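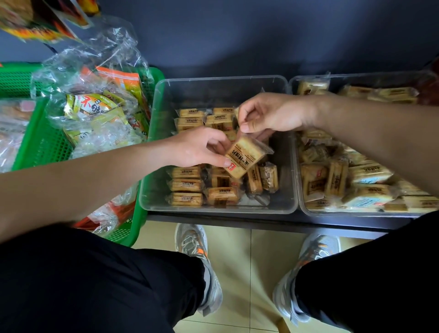
Crackers by the packet, in the clear bins on the low shelf.

About Vestia

Vestia is a small snack shop with a big weakness for crackers. We opened on Arau Street with 2 shelves, a borrowed scale and far too many biscuits, and we've been happily running out of room ever since!

Normand Cormier started the shop after years of buying snacks for other people's stores. He wanted a place where you could take home one packet of something new, try it with your tea, and come back for a handful if you liked it (or try the one next to it if you didn't). That's still how we sell almost everything. Individually wrapped biscuits and crackers go into open bins, you pick what you want, and we ring them up at the counter. Mix as much as you like.

Marcela Hrnčiar joined us in our second year and took over the shelves, and they have never looked better. She's the one who moved the crackers down low, where kids and grandparents on the bench can both get at them, and she picked the clear bins so you can see what's inside from the side as well as the top. The green baskets were her idea too. They're for bagged snacks, which slide all over the place on a flat shelf.

We fill the bins every morning before opening. Some of us like neat rows with the labels facing up, and some of us are heap people, and you can usually tell who was on shelf duty. By 7 in the evening it's all heaps anyway.

Many of our crackers come with Chinese labels, and we love being asked about them. Tell us whether you want sweet or salty, thin or thick, and we'll find you something. If you have an allergy, please ask at the counter before you choose and we'll go through the ingredients with you.

Today we carry 60 kinds of wrapped biscuits and crackers, plus seaweed snacks, rice puffs, dried fruit and a few candies we grew up on. Every August we clear a whole shelf for customer suggestions, and 18 of our regular lines got their start that way. Write yours in the notebook by the register!

You'll find us next door to Seidel Shoe Repair, with the bus stop right outside. Bring a bag if you have one. We keep paper ones under the counter if you don't.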